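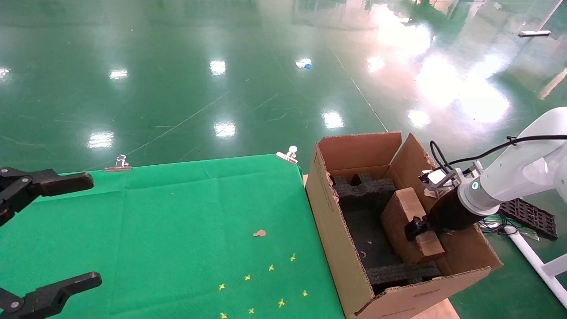

Talk for the Gronwood makers' evening, September 20, 2022. Slot is 50 minutes including questions. Aim to stop talking with a good stretch left over.

## Start

- Say who I am: I sell hand-printed cards and small notebooks. Mostly indoor markets, a few outdoor ones in summer.
- Tonight is for people who have made things and want to try a table of their own. If you've already done a few seasons, the part on money may be the only new thing for you.
- Ask for hands: who has a market booked before the holidays? Adjust speed from there.

## Picking the first market

Small and close to home. My first was Vukgate, a hall with one door and bad parking, and I'd still choose it again. The fee was low and I could go home for the things I forgot.

Questions to put to the organizer before paying:

- Is the table included, and how long is it?
- Can I get in early to set up, and where do I unload?
- How many other sellers have the same kind of work? (At Grernley in July there were three card tables in one row. We all had a slow day.)
- Is there power? You may not need it. Ask anyway.
- What is the refund rule if they cancel?

Pause here. People usually want to write these down.

## Setting up

Practice at home. Put your own table out in the yard or the kitchen and lay the whole thing out, then walk up to it from a few steps away. Most first tables are too flat and too full.

Cover the table. Plain cloth, one color, long enough in front to hide your boxes. Iron it if you care about creases. I stopped after the second year. Clip it down on the side you stand at, especially outdoors.

Height matters more than decoration. Use a crate, a shelf, or a stack of books under the cloth. Cards stand up. Notebooks can lie flat if one copy is open for people to handle.

Prices on everything. I lost sales for a whole season with one price list at the end of the table. Shoppers won't lean across two strangers to read it.

Go easy on loose decorations. Glitter, sequins, and confetti end up inside the stock, and you'll find them in envelopes months later. Get a laugh here if possible, then move on.

## Standing behind it

Stand up if you can. Say hello once and then leave people alone. If they pick something up, tell them one fact about it: the paper, the ink, where the drawing came from. Then stop.

Keep your hands busy with something you can put down. I fold envelopes. Phones make people walk past.

Bring change. Card readers fail in old halls with thick walls.

## Money

Slow down for this part. Write the figures on the board.

- My best day at Vukgate last winter: $313 in sales.
- Table fee: $50.
- Materials for what I sold came to more than the fee. Let them guess first.
- Then gas, lunch, and 9 hours on my feet. The printing time was on top of that.

Point to make: the total in the cash box is a poor guide. Keep a page for each market with sales, fee, materials, and hours. After a year you'll know which ones to drop. I dropped Grernley on the strength of that page, though I liked the people.

How much stock? I took 200 cards to my first market and brought most of them home. Bring enough to refill the table once. Leave the rest at home.

If someone asks about wholesale, give the short answer: the shop takes half, so work out your price with that in mind before you say yes. I supply one store, Kolev, and only with notebooks. Cards don't leave me enough.

## Packing up

- Don't start early. The last half hour can be decent, and organizers remember who left.
- Pack by type, and label the outside of each box while you're still at the table.
- Replace worn boxes. A soft bottom always gives way in the parking lot.
- Count the cash at home with the door shut.
- Write your notes that same night. What people picked up and put back is as useful as what they bought.

## Questions

Likely ones: insurance, sales tax, sharing a table with a friend. For tax, send them to the state website and don't try to answer from memory. For sharing, say yes, with separate cash boxes.

Sample layouts are on the side table. Please put them back in the folder before leaving.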